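The Folding Question, Again

Every spring somebody writes in to this newsletter about folding. This year it was Ebony Ruawai, who sent me the Hundcombe "Tidy Drawer" leaflet with a note that read, in full, "Thoughts?" I have several, and most of them are grumpy.

The leaflet is 16 pages long and it promises that a household can win back 151 hours a year by folding every garment into what Hundcombe calls the upright packet. You fold the thing in half, fold it in thirds, and stand it on its edge in the drawer like a file. I have no idea where the 151 hours come from. The leaflet doesn't say who was timed, how many drawers they had, or what they were doing with their laundry before. If I spent 151 hours a year looking for pants I would have bigger problems than folding.

Still, I said I would try it, and I did, on and off since February. My drawers are old and shallow, and the packets don't stand up in them. They lean, and by the second day they have fallen over, and then you have a drawer of garments lying flat the way they did before, only thicker. Daithí Cullinane, who edits these pages and is far more patient than I am, tells me I need dividers. The leaflet tells me the same thing, and by happy chance Hundcombe sells dividers. So does Lomel, for less, and so does any shoe box.

What I will grant is that folding on a table beats folding on a bed. A bed gives under your hands and every crease wanders off. On hard wood you can push down with your palm and the fold stays more or less where you put it. Pants and shorts do best out of this, having some weight to them and a few straight seams to line up.

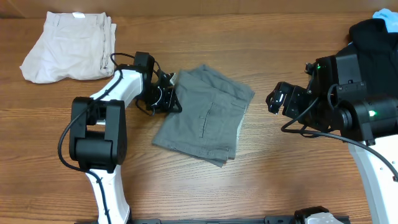
What the leaflet gets wrong

It treats all clothes as if they were one kind of thing. The drawings show a garment with no pockets, no waistband and no thickness, and of course that folds into a perfect packet. Real pants have a lump where the zipper is. Real shorts have pockets that stick out one side unless you flatten them first, and the leaflet never mentions pockets at all. I read it twice to be sure.

It's also strangely strict about order. Tops first, then bottoms, then "small cloths," whatever those are. I did three loads in the Hundcombe order and three in the order things came out of the basket, and I couldn't tell the difference by the end, except that the Hundcombe order meant digging around for the next top while the pants sat there wrinkling.

And then there is the smoothing. "Smooth fully before the first fold," it says, in bold, as though any of us had been planning to leave it in a ball. I do agree with this one, which annoys me. A wrinkle you fold over is a wrinkle you keep, and it's harder to get out once there are three layers sitting on top of it.

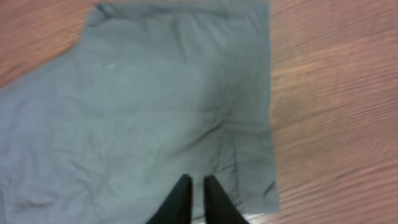

My own method, which I have been using for years and will go on using, is to start with the corners. Find them all, pull them out flat, and only then worry about the middle. A gray-blue piece like this one, lying wrinkled on the wood with a corner turned over near the top, is a fair test. Leave that corner and the first fold comes out crooked, and you will end up shaking the whole thing out and starting over. Turn it back and the edge has some chance of meeting the other edge. After that I run my forearm across once, from the middle out. The leaflet wants two flat hands and a "sweeping tool," a plastic paddle with the name Vastetti on it. I tried Ebony's. A forearm is free.

Pale specks are a separate matter. On darker cloth they show, and no amount of clever folding hides them. If they're lint, a damp hand will lift most of them. Do it while the cloth is spread out, before you put in any folds.

Should you bother?

If you have deep drawers and you like the look of a row of packets, go ahead, and get the leaflet from the Goodwin branch library, where there is a copy on the rack by the door — no need to pay for one. If your drawers are like mine, fold flat, keep the stacks low, and put the things you wear most on top. That last piece of advice isn't in the leaflet either.

Ebony has asked for her paddle back. Letters in defense of Hundcombe can go to Daithí, who has promised to print the polite ones.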